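Clovau Tabletop Cell Safety Kit

Order code 401 – for small robot arms on a perforated table

The Clovau kit is made for laboratories, training rooms and small workshops where one robot arm works on a table and people stand near it. It contains the parts and the papers which are needed to set up the place in an orderly way: marking for the floor and table edge, printed position markers, a board clamp set, a speed check card and the rule book "Good Practice at the Table", now in its second edition.

The kit does not replace the risk assessment of your own cell. This must always be done by the person responsible for the installation, with the real arm, the real gripper and the real work pieces. What the kit gives is a common starting point, so that every table in the building follows the same rules and a colleague who comes from another room understands them without a long introduction.

What is in the box

Hazard tape, yellow and black, 2 rolls
Position markers, black and white, printed on matte paper
Board clamp set with bolts for perforated tables
Speed check card, laminated
Rule book, 85 pages, with blank forms for copying
Sign "Arm in operation", to hang or to stand

The main rules in short

The working area is marked before the arm gets power for the first time. The tape goes along each side from which a person can approach, also the side at the wall if there is space to walk.

Only the pieces of the present task are on the work surface. Tools, cups, phones and spare pieces stay outside the tape. For sorting and grasping tasks we recommend shapes with rounded edges and strong colors, placed with enough bare surface between them that the fingers can come down without touching a neighbor.

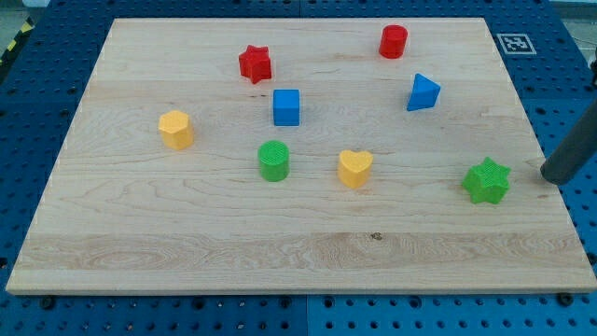

How fast may the arm move while someone is setting pieces on the board?
It should not move at all. Pieces are placed with the arm stopped, and the person who placed them is also the person who releases the stop.

For teaching by hand or with the pendant, the rule book sets a limit of 200 mm per second at the fingertip. This is our house limit for this kit. If the manual of your arm or your local regulation asks for a lower value, the lower value is the one to use. The speed check card shows how to measure it with a ruler and a stopwatch.

Markers must lie flat and stay outside the area where pieces are handled. A marker which is bent, dirty or partly covered has to be replaced, and the position check repeated before the next run. Please do not repair markers with glossy tape – the reflection disturbs the camera.

A work board must not shift when it is pushed by hand from the side. Check this at the start of each shift and write it in the form on the last page of the rule book.

Suitable tables

The clamp set fits the Felteck perforated tables and the Fundik training bench. For other tables please send us the hole diameter and the distance from hole center to hole center, and we will tell you if an adapter exists. Solid tables without holes can be used with the tape and markers only – in this case order the kit without clamps.

Delivery and spare parts

Orders are shipped by our distributor Räsänen. Tape, markers and forms can be ordered separately in any quantity. The third edition of the rule book is planned for July, and customers who register their kit receive the changed pages free of charge.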